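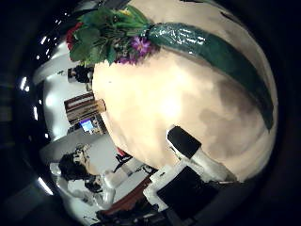

**Can a dark mark be got out of a pale wooden tabletop without sanding the whole thing?**
Often it can, provided the mark sits in the finish and hasn't reached the wood, so start with the mildest cleaner you own and stop the moment the cloth picks up any colour from the table itself.

## Ticket 726: mark on table, Mendoza room

Opened: April 23, 2022
Opened by: Tanvir Talukder
Site: Zilmont, first floor
Priority: low (reporter selected "critical"; amended)

**Original report**

> There is a big dark smudge on the light wood table in Mendoza. Middle-left if you stand on the long side. Greyish brown, no proper shape, darkest in the middle. I wiped it. It did not care. Please also decide what is happening with the vase and the big ball, people keep asking me and I only work here.

**Desk, first reply**

Thank you for the colour notes, they're more than we usually get. What did you wipe it with? Has anything been standing on that spot? Please don't use the green scouring pads from the kitchen. We still have the door of cupboard 8 to remember those by.

**Tanvir**

Damp paper towel, then a drier paper towel. Everything has stood on that spot at some point, it's a table.

**Desk**

Fair. Suspects so far:

- **The gold vase.** Tall, shiny, straight-sided. Lifted it and felt underneath: clean and smooth. It lives well over to the right these days and the smudge is much too sprawling for a foot that narrow. Released without charge.
- **The big cream ball** with the glossy green band and the artificial flowers. It has brownish shading low on one side, which looked promising for a whole morning. Rubbed that part with a white cloth and nothing came off. The colouring seems to belong to it. The purple flower is firmly attached, before anyone raises a second ticket.
- **Mugs.** Always mugs. No ring, though.

Cleaning attempts:

1. Warm water, one drop of washing-up liquid, soft cloth. Cloth came up slightly grey. The stain looked exactly as pleased with itself as before.
2. Flirnau wood soap, diluted as it says on the bottle, left for two minutes and wiped along the grain. Outer edge perhaps a bit fainter. Tanvir says it isn't. Tanvir was standing by the door.
3. Same again with 35 minutes between passes. No change I'd put my name to.

Stopped there. The speck to the right of the patch is a separate matter and I'm not opening a ticket for a speck. 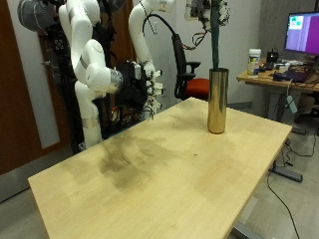 ## Reply from Urneva (table supplier)

They want to know whether the top is oiled or lacquered. So did we, that's why we wrote to them. Their suggestion is to put a drop of water on a hidden bit of the underside: if it beads, lacquer, and if it sinks in and goes dark, oil. For oil they recommend a light rub with a fine pad and a fresh coat over the full width, so the repair doesn't turn into a clean patch that everybody notices more than the dirty one.

**Desk:** did the water test underneath. It beaded for a bit and then sort of gave up. Sent that back to Urneva in those words.

**Tanvir:** can we move the vase over the mark for now

**Desk:** The mark is several vases wide. The ball would cover more of it but won't stay put on a bare table, and I'm not buying it a stand out of the cleaning budget.

**Tanvir:** tablecloth?

**Desk:** Possibly. Measure the table, please, and put the figures here. "Normal table size" was not accepted last time either.

Status: waiting on supplier, waiting on Tanvir
Vase and ball: staying in Mendoza, flowers included. Anyone who asks can be sent this ticket.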